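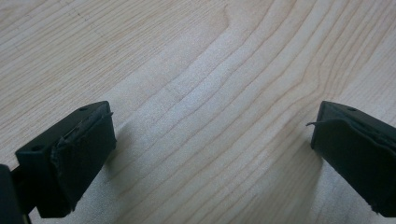

Pads open over the table, May 2, 2023.

Gripper day at Trevside. The count stands at 2,449 demonstrations, so we are past the 2,000 we promised Wiltby, and I want another 300 before we change anything. The rubber is peeling on both fingers. I've asked Böttcher for new pads and heard nothing back.

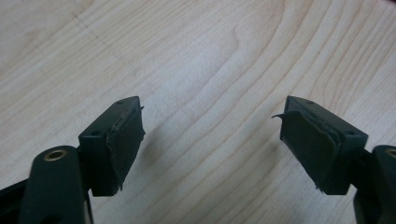 Same fingers, nothing held. The right pad is the worse one.

Wrote the wear into the notes for the set. If the new pads come I'll do 30 with them first and keep those in a separate folder. Home late, soup.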